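Getting the old buggy running again

I bought the Flovix buggy second-hand in June, from a man clearing out his garage. It came in a box with no lid, along with a transmitter, one battery, a bag of screws and a body shell that somebody had painted orange over blue. He said it ran. It did run, for as long as it took to get to the end of his drive and back, and then the steering went hard left and stayed there.

I have been into radio control cars on and off since school. I stopped when we moved and only started again last year, so I am slow at most of this and a lot of the parts have changed names. What follows is what I did to the buggy over the summer, mostly so that I can find it again when I do the next one.

The steering

The servo was finished. With the horn taken off and the servo plugged straight into the receiver it buzzed and turned one way only. When I opened it up there were two teeth missing from one of the plastic gears. You can buy gear sets, but by the time you add postage you are most of the way to a new servo, so I bought a new one with metal gears from Howells. They had it on the shelf behind the counter.

The new servo was slightly taller than the old one and fouled the top deck. I put a washer under each of the deck posts and that gave enough room. The centring took me longer than the fitting. Switch the transmitter on, set the trim to the middle, switch the car on, let the servo find its centre, and only then put the horn on. I did it the other way round first and had to take it all apart again.

While the front end was open I found that the servo saver had gone slack. It is a spring-loaded piece that lets the wheels move if you hit something without passing the knock on to the gears. I suspect that is what killed the old servo. A new spring cost very little.

The differentials

I was going to leave these alone, but the rear one felt gritty when I turned the wheels by hand. Inside, the grease had gone black and there was sand in it. I cleaned all the parts in a jam jar with white spirit, dried them on kitchen roll and laid them out on a tray in the order they came off. That part I have learnt. One of the small outdrive bearings was rough, so I changed both on that side.

The front diff was much better. I cleaned it anyway and refilled it with slightly thicker oil. I can't say I notice any difference in how it drives.

Batteries

The battery in the box was an old nickel pack that would not hold a charge. I threw it in the recycling at the tip and bought two lithium packs. If you are coming back to the hobby after a long gap, read up on these before you buy. They want a proper balance charger and they do not like being run flat. I charge mine on the concrete floor of the shed, in a charging bag, and I stay out there while they are on. The speed controller in the buggy had a setting for lithium, a little jumper on the side, and it was in the wrong position. Moved across, it cuts the power before the pack gets too low.

On a full pack I get a bit less running than I hoped. With two packs it makes a decent afternoon, with a break while everything cools.

First proper run at Nodevdale

There is a club that uses the field behind the old school at Nodevdale. The track is mostly grass with a strip of carpet at the far end and a couple of jumps made from pallets. I went along one evening to watch, and Ifor Parri, who I used to race against when we were both much younger, told me to go and get the car out of the boot.

I managed 7 laps before a rear wheel came off. The nut had worked loose. I had been using the plain nuts out of the bag of screws, and Ifor gave me four of the locking kind with the nylon ring inside. He also had a look at my ride height and said it was far too low for grass. I wound the collars on the shocks down a few turns and it stopped dragging its belly through the long bits.

The second run went better. It jumps nose-down, which I am told is mostly my thumb. If you lift off the throttle as the car leaves the ramp the nose drops, and if you stay on it the nose comes up. I know this and still lift off every time.

I came second to last in the only heat I entered. One of the juniors lapped me, very politely.

What it cost

The buggy was cheap. The servo, bearings, diff oil, spring, nuts, packs and charger were not. By the end I had spent £200 on top of what I paid for the car, and the charger was the biggest part of that. It will do for the next car as well, so I am not counting it too closely. A new ready-to-run buggy would have been less trouble. I would not have learnt where everything goes, though, and I like having something on the bench in the evenings.

Still to do

The body shell has a split running back from the windscreen. I have reinforced it from the inside with drywall tape and glue, and it has held so far, but it is ugly. I would like a clear one to paint myself. The Harnent shells are said to fit with the rear posts moved forward 8 mm. If anyone has tried this, please leave a comment.

The tyres are nearly bald in the middle. I also want to move the aerial tube, as it gets bent whenever the car goes over on its roof, and it goes over on its roof a lot.

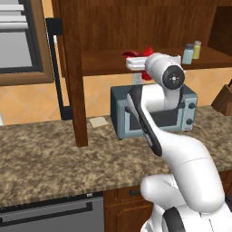

Parts list

Metal-geared steering servo
Servo saver spring
Outdrive bearings, one pair
Diff oil and a small tube of grease
Locking wheel nuts
Two lithium packs, charging bag, balance charger
Washers, from the tin in the shed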